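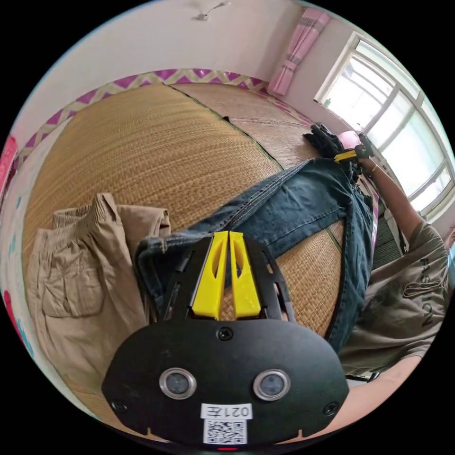 Brirkel Jeans-Waschmittel, flüssig, 500 ml

Ich gebe es zu: Ich habe meine Jeans jahrelang falsch gewaschen. Vollwaschmittel rein, irgendein Programm, fertig. Irgendwann war meine liebste dunkelblaue Hose so grau wie der Gehweg vor unserem Laden, und da habe ich angefangen, mich durch Spezialwaschmittel zu testen. Die meisten rochen nach Parfümerie und konnten sonst nicht viel. Beim Brirkel bin ich hängen geblieben, und deshalb steht es jetzt bei uns im Shop!

Was drin ist: milde Tenside, ein Farbschutz für Indigo und eine ganz leichte Duftnote (ein bisschen wie frisch gebügeltes Leinen, finde ich). Keine Bleiche, keine optischen Aufheller. Für helle Jeans geht es auch, aber bei dunklem und schwarzem Denim merkt man den Unterschied am meisten.

So mache ich es zu Hause: Hose auf links drehen, Knopf und Reißverschluss zu, kaltes Wasser oder höchstens 20 Grad, wenig schleudern. Eine Verschlusskappe reicht für zwei Hosen. Weichspüler lasse ich komplett weg, der macht Stretchjeans nur labberig. Danach am Bund aufhängen, nicht in die pralle Sonne – und bitte nicht in den Trockner, auch wenn es Sonntagabend ist und ihr sie Montag anziehen wollt.

Neue, rohe Jeans würde ich die ersten Male allein waschen. Die färben ab, da hilft auch das beste Mittel nichts. Mein weißes Handtuch kann ein Lied davon singen.

Gut zu wissen: Die Flasche gibt es auch im Doppelpack, also 2 x 500 ml, das spart euch etwas Porto. Der Nachfüllbeutel ist gerade nicht lieferbar, soll aber im September wieder reinkommen. Wer es lieber ganz ohne Duft mag, nimmt das Skondon Sensitiv, das schäumt allerdings stärker und ist etwas sparsamer zu dosieren.

Passt gut dazu: die Hosenbügel von Feltar mit den breiten Klammern (keine Abdrücke am Bund!) und die MacLeish Fleckenseife für Grasflecken und Fahrradkette.

Lagerung: kühl, aber frostfrei, und außer Reichweite von Kindern. Vor Gebrauch einmal kurz schütteln.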